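4. Paint, Deposits, and the Color Nobody Picked

4.1 Asking about walls

I went into this part of the study expecting to talk about money. The leases from Furnevton and Lennox are full of it (deposits, cleaning charges, the famous "reasonable wear"), and I had my interview sheet set up so that the paint questions came near the end, as a kind of cool-down. That lasted for two interviews. People wanted to talk about paint! They wanted to talk about it before I had my coat off, and by the third visit I had given up and moved those questions to the top.

The survey gave me 780 usable replies, all from tenants who had been in their current place at least one winter. I've described the sampling in Section 3, so I won't go over it again except to say that Lennox is overrepresented and I know it. The Lennox housing office put my flyer in with the August rent notices, and Furnevton would only let me pin it up by the mailboxes. The longer interviews, the ones I lean on most here, were done in kitchens and living rooms, mostly after dinner.

4.2 "May I paint?"

Most leases in the sample say you can't paint without written permission. What surprised me was how few people had ever asked for it. Some had painted anyway and planned to paint it all back before moving out. Others had lived for years with a color they disliked, and when I asked why they hadn't written to the office, they looked at me as if I'd suggested writing to the weather. One woman in Furnevton told me she had bought the paint, stored it under the sink, and thrown it out when the lid rusted shut. She still had the brush.

The people who did ask tended to ask small. They wanted one wall, usually the one behind the bed or the couch. Landlords seem to like this too: the standard permission letter in Lennox actually has a line for "single wall, color to be named," and I never found out who wrote it or when. The charge for repainting at move-out is $890 for a whole unit under the newer leases, and there's no separate price for one wall, so tenants who painted a single wall were guessing what it would cost them. Guesses ran from nothing at all up to the full deposit.

I also got to read the old maintenance ledgers at the Marard depot, which hold about 4,000 paint entries going back to when the first blocks opened. They are wonderful and a bit maddening. The same can of paint might be "stone," "lt. stone," "hall gray," or just "the usual," depending on who had the pen. I grouped these by supplier code where there was one and left the rest out of Table 5.

4.3 Dark next to light

The accent wall came up so often that I ended up giving it its own code. Tenants talked about it as a way of owning a room without taking the whole thing on, and they had strong feelings about where the dark color should stop. A clean change at the corner was the favorite by a mile (Figure 1). Wrapping the color a few inches past the corner, which one decorating column had been pushing, was described to me as "sloppy," "like somebody ran out," and, from a retired sign painter, something I can't print.
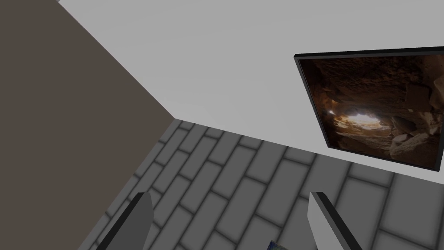 Figure 1. Dark wall meeting a light gray wall, with a picture hung on the lighter side. Computer rendering. Credit: Yoon-hee Hong / Zudham.

Pictures were the other half of this conversation. Nail holes are treated more kindly than paint in nearly every lease I read, and tenants know it. Several had worked out their own rules, such as reusing the last person's holes even when the height was wrong, or hanging one big thing to hide a bad patch. A couple in Lennox had kept the same calendar page up for years on account of what was behind it, and they took it down to show me. I've seen worse plaster, but not often.

The inspectors I spoke with were relaxed about all of this. Two of them said they hardly look at walls until the furniture is out. I take up the inspection forms themselves in Section 5, along with the Marard entries that mention filler.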